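June 24, 2025
By Nathalie Simard

I woke up before the alarm again and studied my verbs for the driving theory test. I have lived in Akdale for 8 months and I still cannot drive here legally, so every day begins at the bus stop on Melnyk Street. This morning the bus did not come. I waited, then I walked, and my left shoe made a small hole in my heel.

The theory book has 200 pages. I am on the part about who must stop first when four cars arrive together. In my country the answer is simple, the bigger car goes. Here each driver waves the hand at the others, and then all of them go at the same moment. I wrote the rule on a card and put it in my coat.

At lunch I paid the fee for the test. The woman at the counter asked me to spell my name three times. She was kind, but I felt my ears becoming red. My number is 848 and the test is in July, on a morning when I must also work. I have to ask Francine to change with me, and I do not like to ask.

In the evening I made soup with too much pepper and read the chapter about parking on a hill. Which way do the wheels turn if there is no curb? I read it aloud until the words lost their meaning.

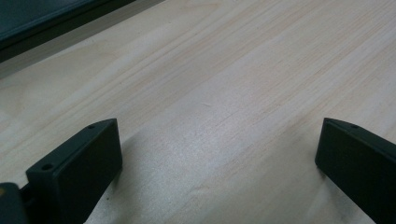 Bindu wrote back at nine that I should stop reading and find somebody with a car, because she learned the hills only when she rolled backward on one. She can lend me hers on Sunday if I pay for the gas. I said yes before I could become afraid. Tomorrow I must buy a bandage for the heel, and bread.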